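FOR IMMEDIATE RELEASE

Grunbridge, 26/04/2024

Jelell opens sign-up for home clothes-sorting visits

Jelell, a home organizing service based in Grunbridge, today opened sign-up for its bedroom clothing visits. The service sends an organizer to a customer's home to sort, fold and put away clothes, with the customer in the room and making the decisions.

Each visit lasts 95 minutes and costs $60. A shorter follow-up visit is available for $29. Both can be booked through the Jelell office or at the Minami store on the ground floor of the Brevovance building.

Work is done on the customer's own bed. Clothes are brought out of drawers and closets, laid on the made bed and handled one item at a time. Folded items are stacked at the edge so that the middle stays clear for the next piece.

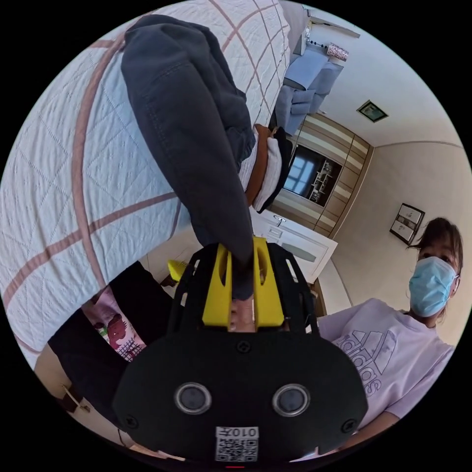

Dark gray jeans are lifted over the bed, next to a stack of folded clothes.

Jelell tested the visits in homes in Grunbridge before setting the price. Customers told the company they did not want to buy new storage, and the visits were planned with that in mind. No boxes, bins or hangers are sold, and the organizer uses the shelves and drawers already in the home.

"Most people have enough space for the clothes they wear," said Hiyori Kawaguchi, who manages the service. "The trouble is that everything is folded a different way, or it isn't folded at all. We pick one fold for pants and one for shirts, and we stick with it for the whole visit."

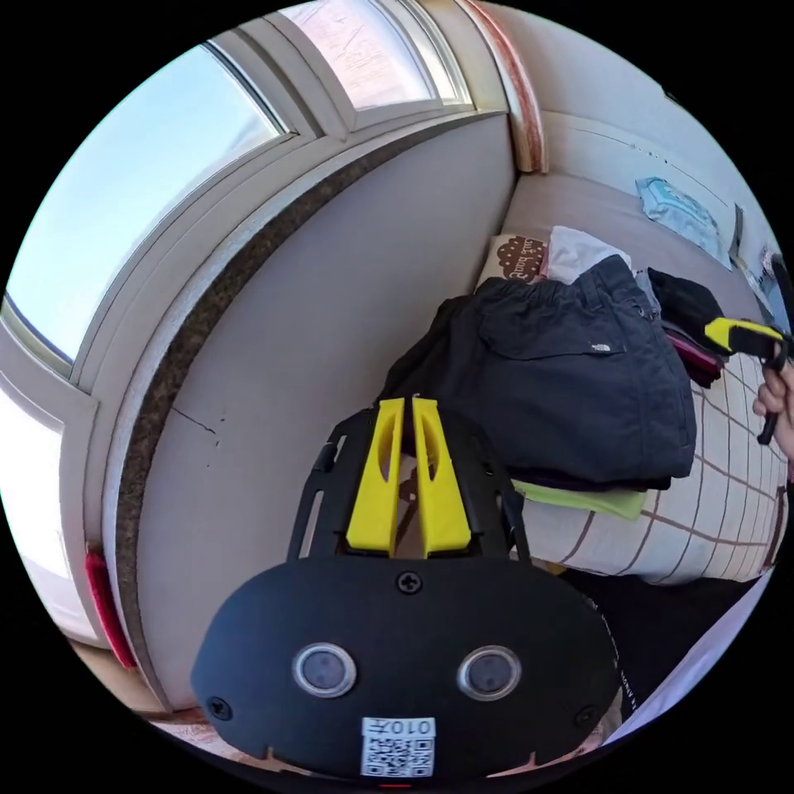

Kawaguchi said customers should expect to try on a few things during a visit, and that clothes which need mending or washing are set aside in a separate pile. Organizers do not take clothing away. A list of local drop-off points is left with the customer.

Dark clothing is sorted in its own group. Black items are easy to mix up once folded, so the organizer opens each one out and checks it with the customer before it goes on a stack.
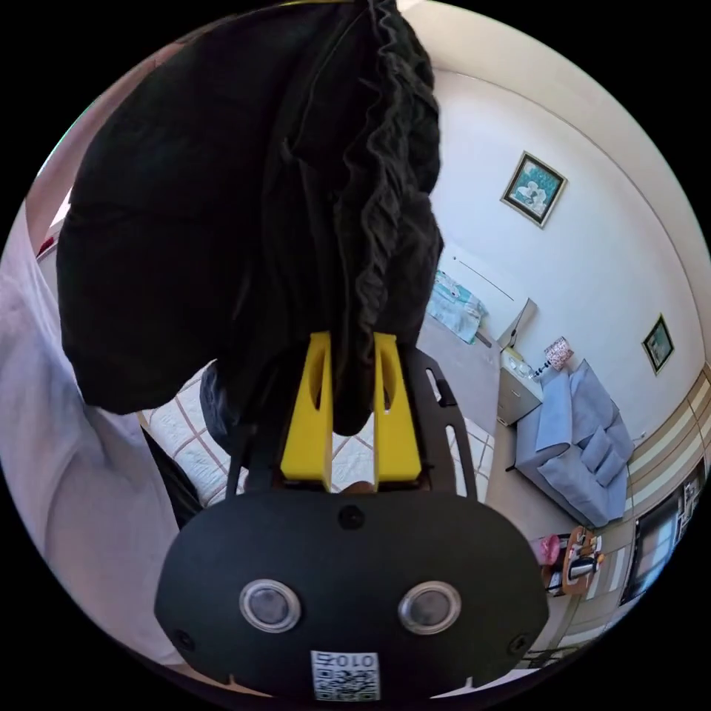
A black item is held up beside the bed with its quilted bedspread.

Visits are limited to 20 a week through the summer. Jelell plans to add evening hours in September. Customers who book before then may move to an evening time at no extra charge.

Media contact: Hiyori Kawaguchi, Jelell, Grunbridge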